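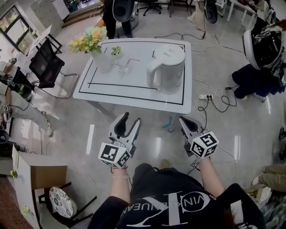 Extension cords should be treated as part of the furniture plan, and most small offices treat them as an afterthought. A table is chosen, a kettle is put on it, and the power strip ends up wherever its cord allows. With a table in the middle of a room, that means the floor: a white strip underneath and to one side, black cables coiling away from it, another running across behind the table. The flowers and the potted plant on top got more thought than the wiring did.

My position is that a table standing away from the wall should not carry a kettle unless there is an outlet directly below it. A kettle draws up to 2,000 watts. The strip feeding it should be rated for that load, plugged straight into the wall, and fixed to the underside of the tabletop. Loose coils belong in a tray. Where a cable must cross open floor, it needs a flat cover, taped at both ends.

We refitted the Usolby office this way in November. The covers took longer to lay than the trays did to mount, and two had to be recut at the door.

Comments

Umut Kaplan
Agree on the rating. Under-table mounting makes mopping easier too.

Canan Özkan
Or move the kettle to the wall. No covers to buy.

Duygu Kırmızıgül
What width of cover did you use at the door?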